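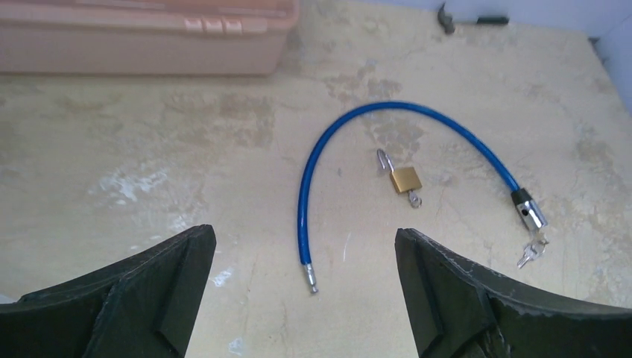
So the semi-final of Clokadell aired last night and I'm still a bit wound up about it! I'd been going for the sisters from Tirkton since June, and their harmonies on the slow number were gorgeous, but the judges went on and on about song choice (again) and they missed out by 53 votes.
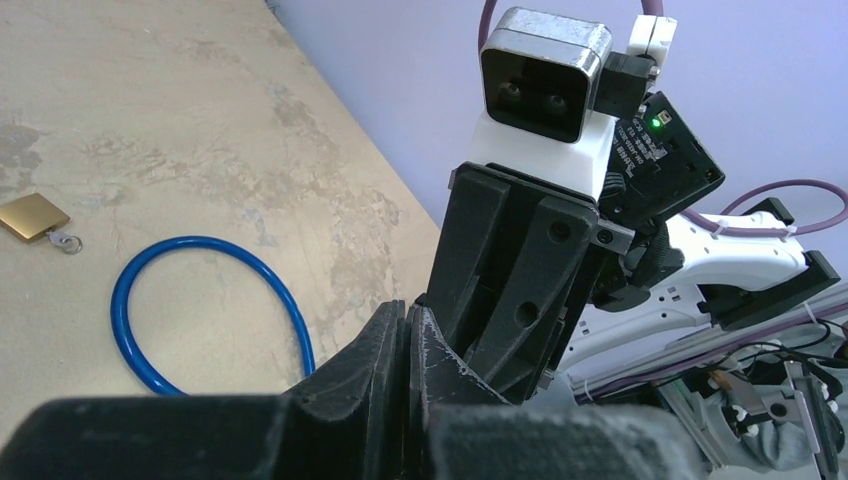 The duo from Bistport opened the show and I'll admit I wasn't keen. Too much smoke, and the second verse was flat. Then they did that bit where the band drops out and the whole theatre goes quiet, and I went as still as that little brass padlock lying on its side next to the blue cable. Goosebumps, the lot.
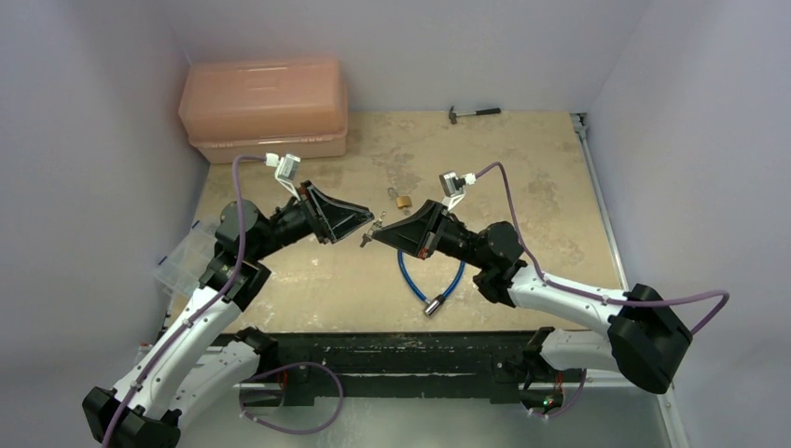 My favourite moment was the group performance, all 20 of the old contestants back for one big medley. The handover in the middle had me holding my breath, one singer leaning in from each side, a lot like those two white arms with the small silver key between them. Final's next week, live from Semwal, and I've already bought the chips.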